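The Kirkelel Cup rules ran to 42 pages, and Parveen Debnath had read every one of them on the bus, twice, with a highlighter.

"It says the cans have to be full," she announced, dropping her bag on the bench. "Full! We've been practising with empties since September."

Sajib Khan groaned. Asanka was already out of the door and running for the vending machine, coins jingling, because Asanka ran everywhere.

They called the robot Kemora. It had two arms, two black hands and a temper, and all of them adored it. Ruwan had written the grip code over the holidays, and it was lovely code, short and clever, with a note at the top that said *please be gentle with her*. With empties it had been dropping cans into the tray like a waiter laying out teaspoons. With the first full one it let go halfway, and the can rolled off the mat, off the bench and under the radiator, where it hissed.

"Brilliant," said Mr Kodikara, and he meant it. "Now we know something! What do we know?"

"That it's heavier," said Sajib.

"What else?"

Ruwan lay down on the floor to think, as he always did. "She's holding it by the sides," he said at last, to the ceiling. "She's only squeezing. You wouldn't carry a full mug like that. You'd put something under it."

So they changed it. It took until the cleaners came, and then past the cleaners, with Parveen calling out the joint angles and Sajib typing them in, and Asanka eating somebody else's crisps. Attempt 293 on the log sheet was the first with the new grip.

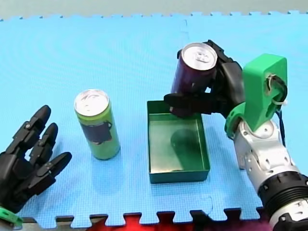

Kemora's right arm was the one they all watched, and Parveen found she was holding Asanka's sleeve. The left hand waited by the green can with its fingers open. Over the tray the right had the purple one, tipped so the ring pull faced them, and there it was, a single black finger laid right across underneath, taking the weight. "Go on," Ruwan whispered. "Go on, go on, go on."

The can touched down with a click. The fingers opened one after another, and it stayed put.

Sajib yelled so loudly that a cleaner put her head round the door. Asanka did a lap of the room. Mr Kodikara wrote a large tick on the log sheet, and then drew a smiling face next to it, which he had never done for anybody.

"Again," said Parveen, reaching for the green can. "The rules say six in a row."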